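Conservation des aliments — notes de la séance 3
Atelier d'économie domestique, Flemport

Bonjour à toutes et à tous, et merci d'avoir repris le chemin de l'atelier après la pause de juin ! Nous parlons aujourd'hui du rangement des denrées sèches, un sujet modeste en apparence, mais qui nous occupera bien toute la séance.

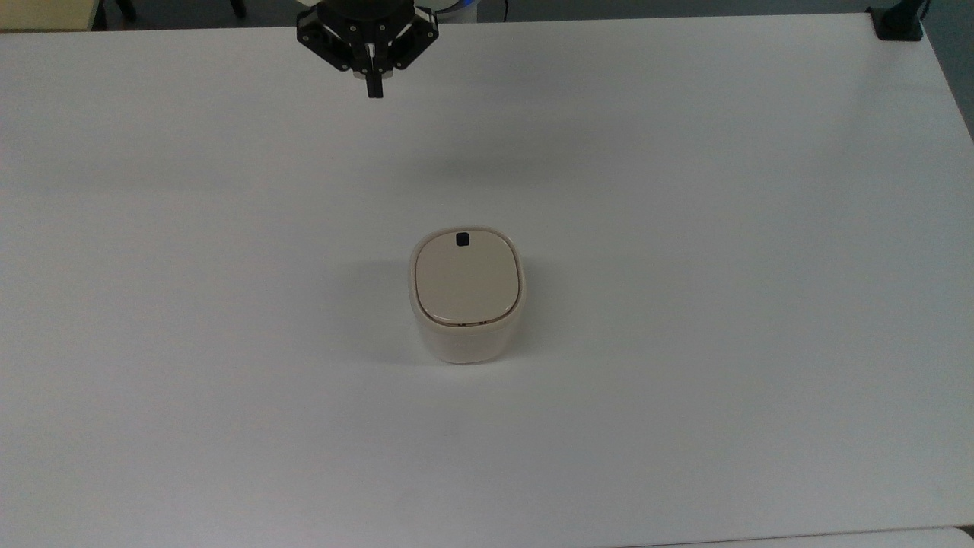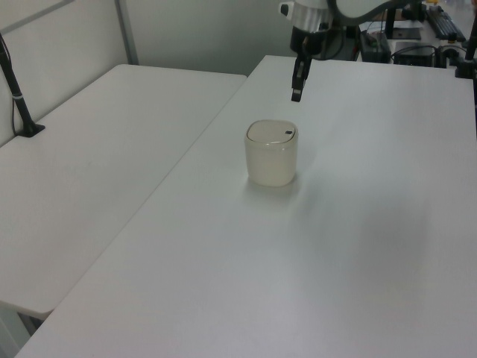 Commençons par les trois ennemis de nos placards : l'humidité, la lumière et les insectes. La farine craint surtout la première, les épices la deuxième — et les légumes secs, ma foi, supportent presque tout, sauf les charançons.

Pour l'exercice, prenez la fiche Hillura et calculez ce qu'il reste d'un stock de 755 g de riz quand on en retire 200 g, puis 333 g. Notez toujours la date d'ouverture sur le récipient, au crayon gras si possible.

À lire pour la prochaine fois : le chapitre sur les céréales complètes, qui rancissent plus vite qu'on ne le croit. Apportez aussi vos étiquettes.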